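Hand-held gripper pair, home build - inspection before a kitchen session
Inspector: Usman Jadoon
Unit: Plirkow two-finger, left and right

1. Pivot screws. Check all heads for seating. PASS. One on the left unit took a quarter turn.
2. Finger closure. Close on foil packaging and hold. PASS. Foil is the worst case for slip, so start there. 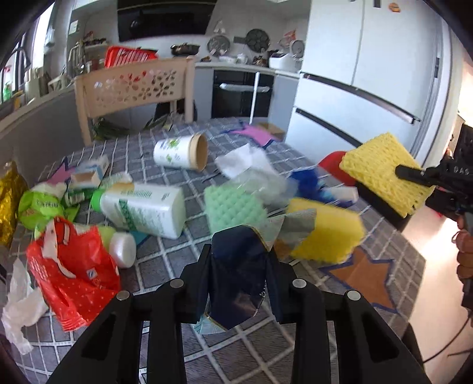 Hold time is 80 seconds per grip, no re-squeeze. If a finger creeps, stop and go back to item 1.

3. Finger pads. Look for lifted edges and glue on the contact face. PASS, with comment: pads are from the Imell order and the adhesive is slow to set. Leave overnight.
4. Box grip. Hold a light carton upright by its sides. Walls must not buckle. PASS.

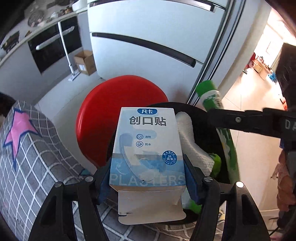 Item 4: box of plasters held between the padded fingers.

5. Pinch points. Keep free fingers off the linkages while closing. Long sleeves rolled. PASS.
6. Thin film. Grip a twisted plastic bag at the gather - not at the open end. PASS.
7. Floor. Walking route agreed before both units are in use. OPEN, see comments.

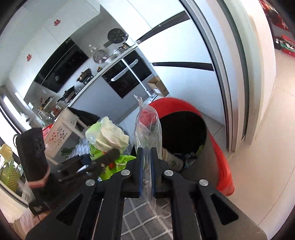

Fahad Gilani: I would not sign off item 6 on one bag. Film thickness varies a lot, and the Sultico pads passed the same check and let go a month later. Repeat with 2 more bags and log each.

Agreed, item 6 changed to OPEN. Next full inspection at 700 cycles or after any pad change.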